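Home & Kitchen > Cleaning
Grout on tiled counter keeps going gray, is this my life now

posted by sodedska_tenant, Apr 16, 2021

We moved into a rental in Pravmont with a tiled kitchen counter, which I thought was charming for two weeks. The tile wipes clean. The grout does not. I scrub it, it looks fine for a day, and then it goes back to the color of a bus station. Worst next to the sink.

So far I have tried baking soda, vinegar, baking soda and vinegar together (fun, did nothing), and a spray called Saritness that cost $15 and smells like a swimming pool with ambitions. The landlord says grout is "a lifestyle item," whatever that means for my deposit. Do I need to seal it? Can I seal it if I don't own it? I cook a lot and I am not going to start wiping up with a tiny towel after every onion.

gritty_in_june

Stop with the vinegar. It's an acid, and cement grout doesn't like acid. Every time you "clean" with it you rough up the surface a little more, and then it holds dirt better than before. You have been tenderizing it.

Do it this way. Mix oxygen bleach powder (the laundry stuff) with warm water, pour it along the lines, and leave it for 15 minutes. Go have a coffee. Then scrub with a stiff nylon brush, no wire, and rinse twice. The second rinse matters, because leftover cleaner dries sticky and that's why yours looks bad again by the next day.

Let it dry overnight, longer if the kitchen is damp, then put on a penetrating sealer with a small brush and wipe the extra off the tile before it sets. Ask the landlord in writing first. Mine said yes in one word, which is the most he has ever given me. To see if it took, put a drop of water on a line. If it beads, you're done. If it soaks in, do another coat.

Near the sink you'll be redoing it sooner than anywhere else. Sorry.

kokkonen_kitchens

we tore ours out. 130 tiles, $500, never looked back. butcher block now. it has its own problems

plainoldmop

Seconding the oxygen bleach. Also pick up your dish rack once in a while and wipe under it. I went a whole winter without doing that and what I found had a border.

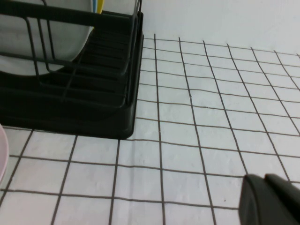
Dish rack on white counter tile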